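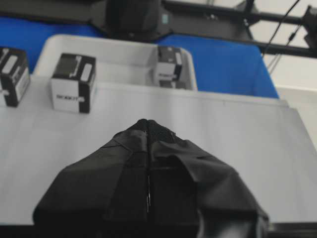 The planner at Keka has a habit of thinking for a while before it does anything, and I spent a good part of my visit to their lab watching it think. It's the first stop on the tour, and the one where people bunch up and block the door. The task is putting small cubes into a shallow white bin. With one cube in and two still out on the table, the screen beside the bench listed every grasp the software was considering, ranked by a score, and the top three were all for the cube next to the bin wall that had already been delivered. A man behind me asked if it was going to take it out again. Rūta Vanags, who runs the planning group and was our guide for the morning, said it had been known to.

The explanation took longer than the task. The perception side sees cubes. Whether a cube counts as "done" is kept somewhere else, in what Keka calls the ledger, and the two compare notes every 300 milliseconds. In between, the planner is free to have ideas. They've lately added a check that throws out any grasp aimed at something the ledger has signed off, and when Vanags switched it on, the three bad grasps vanished from the list and a sensible one moved up. There was a murmur from the group, the kind you hear at a fireworks show when the first one finally goes off.

The cubes, black and white and printed all over, are a sore subject. The high contrast helps the pose estimator find an edge, but a black band running up to a corner can look a lot like the shadow of the next cube over. The team fixed this once by lowering a threshold and then spent a month unfixing everything else. I asked why they didn't just buy plain ones. Vanags said the plain ones were worse, and moved us along to the coffee.

After the break we got Arūnas Org and the tooling, which I'd expected to sleep through. Org maintains Grikholm, the thing that records every run and lets you play it back against a newer version of the planner. He pulled up run 286, a failure he's obviously fond of. The old planner takes a beautiful path to a spot where there's no cube. The new one, fed the same recording, stops and asks for another look. He has 602 of these filed by type of mistake, and the category names are better than they need to be. "Confident" is the largest. "Polite" is for when the arm waits for something that isn't coming.

Every change has to get through 100 of the recordings before it's allowed near hardware. The nightly job is called Alvarado and it mails its results to the whole building, kitchen included.

I'd hoped to see Sostedon, the new controller that's supposed to smooth out the last bit of the approach. It was on the schedule for 11:30. At 11:30 it was being compiled. At noon it was being compiled again with a different flag, and Org suggested lunch. The soup was good. If you go, wear shoes you can stand in, get a spot near the screen, and ask to see something from "Polite."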